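Dos brazos, una papelera y muchas tardes

16/10/2019

Llevaba semanas queriendo sentarme a escribir esta entrada y siempre se me cruzaba algo: que si un cable, que si una cena, que si el ordenador del taller decidía actualizarse justo entonces.

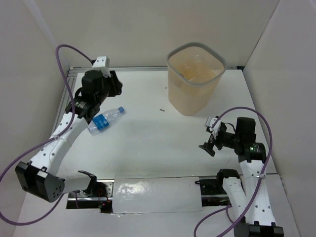
El proyecto se llama Anik (el nombre lo puse una noche de mucho café y ya se ha quedado así) y la idea es sencilla de contar: que dos brazos sobre una mesa recojan botellas de plástico y las echen a la papelera. Contarlo cuesta un minuto. Hacerlo me está costando, según mi hoja de gastos, 1.816 euros y casi todas las tardes libres desde enero.

Lo monto en Brendeo, el taller compartido del barrio, donde me han dejado un rincón estupendo con tal de que recoja mis virutas. Los primeros meses se me fueron en la estructura y en aprender a no apretar los tornillos como si fueran los de un tractor. Luego vino el cableado, que me gusta mucho más de lo que pensaba. Elegí cable morado por puro capricho y me alegro cada vez que lo miro – además se sigue de maravilla con la vista cuando hay que buscar un fallo. Lo sujeto a los tramos largos con bridas transparentes y procuro dejarle holgura en las articulaciones, que en la primera versión iba tirante y acabé arrancando un conector.

Las botellas tienen más miga de lo que parece. El plástico transparente brilla, se confunde con el blanco de la mesa y rueda en cuanto lo rozas con la pinza. Por eso empecé con botellas con etiqueta y tapón de color, que al programa le resultan bastante más fáciles. En la última tanda hice 10 intentos y 9 acabaron bien, ¡y me puse a dar saltos yo solo en el taller! El que falló se fue rodando debajo de un armario y allí estuvo hasta el día siguiente.

Para lo que viene tengo una lista larguísima. Quiero cambiar la luz, probar botellas sin etiqueta y conseguir que un brazo le pase la botella al otro, cosa que de momento solo me sale moviéndolos a mano y muy despacio. También le debo una limpieza al código, que está lleno de notas mías del tipo «mirar esto mañana». Mañana, ya sabéis, me pongo con ello.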